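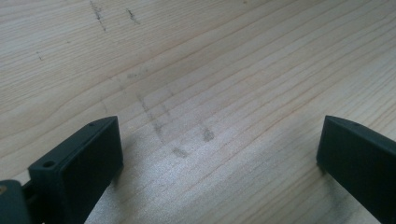

固形シャンプー、切り替えの件(先に読んでください)

ティットソープ便り、2021年11月24日。今月も遅れました。すみません。箱が届くのを待ってたら月末になりかけてる。

本題から。長く置いてきたBostbergの固形シャンプー、在庫がなくなり次第終わりです。メーカーが丸い型をやめるとのこと。代わりに入るのがSeyoumの四角いやつ。1個95g、税込3365円。高い、と言われる前に言っておくと、うちも高いと思いました。ただ減りが遅い。私の髪(肩より少し下、多い、硬い)で前のより明らかに長持ち。短い人ならもっといけるはず。

香りは2種。ローズマリーと、無香料。無香料といっても原料のにおいは少しします。粘土っぽいというか、雨のあとの植木鉢みたいな。私は嫌いじゃないけど、苦手な人は店で嗅いでから決めてください。通販の方には申し訳ないですが小さい試供品が出せるのは12月の中ごろになりそう。

Bostbergの残りはローズマリーが少々、ラベンダーはもうないです。取り置きは一人ひとつまで。電話でもメールでも可。ただしメールの返事は遅いです。

使い方、前のと同じつもりでやると失敗します

ここ大事なので長めに。

前のは髪に直接すべらせてもよかった。今度のはだめ、ではないけど、おすすめしません。泡が濃いので直接やると一か所に固まって、すすいでもすすいでもキシキシが残る。私が最初の週にやりました。後頭部だけべったりして、乾いてもそこだけ束になってて、完全に洗い残し。

なので手か泡立てネットで。手順としては、

まず髪だけの予洗い。お湯で、思ってるより長く。1分は短いです。2分くらい。
次に手のひらで石けんを数回くるくる。ネットなら軽く3、4回もめば十分。もみすぎると減るだけ。
泡を頭皮に置いていく。耳の上、えりあし、てっぺんの順。毛先はあとから流れてくる泡で足ります。
爪は立てない。指の腹で。
すすぎ。ここも長く。えりあしと耳の後ろ、必ず。

熱いお湯が好きな人多いと思いますが、冬はとくに頭皮がつっぱるので38度くらいまでで。41度とか42度で洗って「かゆい、この石けん合わない」と言われても、たぶんお湯のほうです。もちろん本当に合わない場合もあるので、赤くなる、ひりひりする、が続くならやめてください。皮膚科に行ってください。うちは店であって医者ではないので。

きしみの話

固形に替えた人がだいたい最初に言うやつ。きしむ。

Seyoumのは石けん素地じゃなくてアミノ酸系の洗浄成分をかためたもの、と聞いています。だから昔ながらの石けんシャンプーほどのきしみはない。ないけど、今まで液体のしっとり系を使っていた人は指どおりが変わるので「あれ」と思う。髪についてた膜が減ってくるあいだの感じ。人によって数日、長いと2、3週間。

対策。

すすぎのときに洗面器にぬるま湯、そこにクエン酸をほんの少し(小さじ半分以下)。頭からかけて、もう一度お湯で流す。目に入ると痛い。
コンディショナーは毛先だけ。根元につけると意味がない、というかぺたんとします。
カラーしてる人はクエン酸なしで様子見を。色の抜けかたに差が出るという話を聞くので。確かめたわけじゃないです。
タオルでごしごしやらない。押さえる。

あと、毎日じゃなくていい人もいます。乾燥する時期は一日おきにお湯だけの日をはさむとか。私は週に2回くらいお湯だけ。夏は無理。

置き場所。溶けるのはだいたいこれ

「すぐ溶けた」と持ってこられた石けん、ほとんどが水のたまる皿でした。底がぬるぬるになって、そこから崩れる。

穴のあいた皿、または吊るす袋。袋は麻のやつが乾きやすいです。綿のはかわいいけど乾かない。マグネットで浮かせる金具は、前の丸いのには使えたけど今度のは横長で重心がずれるので、真ん中にきっちり刺さないと落ちます。うちの風呂場で夜中に落ちてすごい音がした。

シャワーが直接かかる棚は避ける。窓のあるお風呂なら窓ぎわ。ないなら、使ったあと脱衣所に出してしまうのが一番早い。

半分に切って使うのもあり。冷えてると割れるので、部屋に少し置いてから、薄い包丁で上からまっすく押す。のこぎりみたいに引くと粉になって損です。切った残りは紙に包んで引き出しへ。ラップはだめ、汗をかく。

小さくなったかけらは捨てずにネットへ。新しいのにくっつけようとする人がいるけど、この商品はあまりくっつきません。何度かやってあきらめました。

お問い合わせから

ジネット・シャルボノーさん(メルテスコム店のほうによく来てくださる)から長いお手紙をいただきました。了解をもらって一部だけ。

「旅行に固形を持っていくのですが、缶の中でいつも濡れたままになります。どうしていますか」

缶の底に何か敷く、が答え。うちではへちまを薄く輪切りにしたのを敷いてます。ないなら割りばしを短く折って2本並べるだけでも違う。宿に着いたらまずふたを開ける。帰りの朝は髪を洗わない、と決めてる人もいて、それもいいと思う。缶はアルミのを。鉄のは錆びます、石けんに茶色い輪がつく。

もうひとつシャルボノーさんから。「子どもにも使えますか」。これは年齢によるし肌によるので一律には言えません。目にはしみます。大人用と思ってください。子ども用は別のメーカーのを4月に入れる予定で探しているところ。いいのがあったら教えてほしい、ほんとに。

それから名前なしの方。「泡が立たない」。硬い水の地域だと立ちにくいです。あとは整髪料が残ってるか、予洗いが足りないか。一回目は泡を期待しないで流してしまって、二回目で洗う。それで立つはず。立たなかったらまた書いてください。

「体も洗えますか」。洗えます。もったいないけど。旅先ではやります。顔はやめたほうが。

勉強会のこと

今月の頭皮ケアの会、来てくださった方ありがとうございました。話はZihan Xueさん。Xueさんの話で一番反応があったのはブラシのところだったので、来られなかった方のために書いておきます。メモから起こしてるので抜けあるかも。

髪を洗う前にとかす。これだけでほこりと抜け毛がかなり取れて、シャンプーの量が減る。
毛先、中間、根元の順に、下からほどく。上からいきなり引くと切れる。
ブラシも洗う。月に一度は。髪の毛を取り除いて、ぬるま湯に洗剤を少し、木の柄はつけない。毛を下にして干す。上に向けて干すと水が根元にたまって傷むそうです。私ずっと上に向けてた。
獣毛のブラシは濡れた髪に使わない。
頭皮が固い、という人が多かったけど、強くもめばいいものではなく、手のひらの付け根で動かすくらいで。こめかみの上あたり。気持ちいいの手前で止める。

質問で出た「白髪が増えたのはシャンプーのせいか」には、Xueさんはきっぱり、違うと思いますとのこと。「抜け毛が増える季節はあるのか」には、秋に気になるという相談は多い、でも長く続くなら病院で見てもらって、と。

それと、ドライヤー。根元から乾かす、毛先はあと。離して、動かしながら。最後に冷風。知ってるよという話ですが、冬は寒くて途中でやめがち。生乾きで寝るとにおいのもとになります。

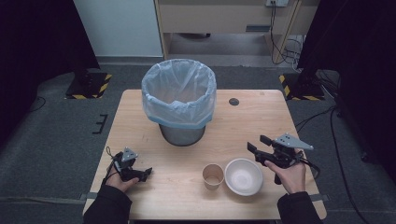 テーブルの上。紙コップとごみ箱。

次の会は1月に入ってから。テーマ未定。眉とか、唇の荒れとか、希望をくれた人がいました。ほかにもあればレジで言ってください。参加費は同じです。

価格のこと、まとめて

Seyoum 固形シャンプー 95g 3365円
へちまの輪切り、替え用の麻袋は値段そのまま。
石けん皿(穴あき)は次の入荷から少し上がります。いくらになるかまだ連絡がない。決まったら店頭に貼ります。

液体の量り売りは続けます。やめるという噂が出てるらしいんですが、やめません。ポンプが一本壊れて隣の棚に移しただけです。容器は洗って、しっかり乾かしてから持ってきてください。中に水が残ってると傷みが早い。においのついた容器(食品のとか)も避けてもらえると助かります。

ポイントカードは今までのがそのまま使えます。新しいシャンプーも対象。

年末の営業

12月は21日まで通常どおり。そのあとは短縮で、午後4時に閉めます。年始は決まりしだい。メルテスコム店は先に休みに入るかもしれないので、行かれる前に電話を。

贈り物の包装、やります。紙は茶色か生成り、ひもは選べます。混む日はお待たせするので、急ぎの方は前もって言ってもらえればば包んでおきます。固形シャンプーを人にあげるときは使い方の紙を入れるので、会計のときに一声ください。もらった人がふつうの石けんだと思って手を洗うのに使ってた、という話が去年ありました。洗面所に置いてあったって。まあ手も洗えるけど。

配送は例年どおり遅れます。日にち指定は早めに。

書き忘れ

無香料のほう、ロットによって色が違います。ベージュっぽいのと、灰色がかったのと。中身は同じで、混ぜている粘土の色の差だそう。交換の対象にはならないのでそこだけご了承を。

表面に白い粉がふくことがあります。乾燥したときに出るもので、洗えば落ちる。カビは緑や黒、ふわふわしてるのですぐわかります。ふわふわしてたら持ってきてください。

使用期限は封をあけてから一年くらいを目安に。箱に開けた日を書いておくと便利です。箱、捨てちゃうけど。

ローズマリーのほうは猫が嫌がる家があるみたいです。うちの猫は平気。風呂場の戸を閉めておけば大丈夫かと。

次の便りは年が明けてから。取り置きの件、今週中に返事します。

ティットソープ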